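Ticket 989: Sim grasp examples, learner not improving
Queue: Genholm / data gathering
Opened by: Dzintra Koppel
Status: Open (was closed Thursday, reopened same day)
Linked: 970

Problem as reported
Since the January batch went in, the grasp learner does no better on small boxy items than it did before. The vendor's note from Justport says more simulated examples will fix it. I have heard that before, in ticket 970, and we added more and got the same curve.

Log

09:10 Pulled 24 episodes from the batch at random. All marked "success". That alone bothers me. Our real bench never gives a clean sheet like that.

09:45 Asked Gesstead how the success flag gets set. Answer: fingers closed and contact on both sides at the last step. So nothing checks that the item left the table, or that it stays put when the wrist turns. A pinch on a bottom corner scores the same as a good hold.

10:30 Replayed 3 of the 24 with a lift added at the end. Two dropped the item. Too few to prove anything, but I wouldn't train on them.

11:20 Reply from Justport: "The policy will learn to ignore weak labels at scale." Asked what scale. No answer yet.

13:05 Checked the background setting. Wall colour is randomized between episodes, but it is always one flat colour with a bit of shading. Our room has shelves, cables and a window. I don't believe swapping brown for grey teaches it much about clutter. Raised as a separate point so it doesn't get lost in this one.

14:40 Adomaitis build 2 was supposed to fix the wrist view. It did change the angle. The fingertips still sit very low in the picture, and on some items the contact points are hard to make out. If I can't judge the grip from the view, I'd like to know what the learner is using.

15:15 Ticket closed by Justport as "working as designed". Reopened.

Asked for, before any more episodes are collected:
- success flag to need a lift and a hold
- wrist camera tilted down so the contact area is in view
- old labels from the batch set to "unchecked"

15:50 Gesstead can do the flag this week. Camera tilt needs a sign-off from Genholm, which I've requested. Leaving this open until I've seen a rerun with some failures in it.
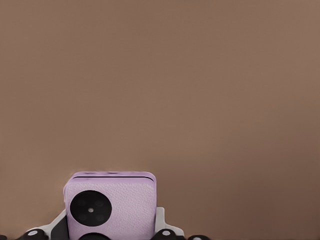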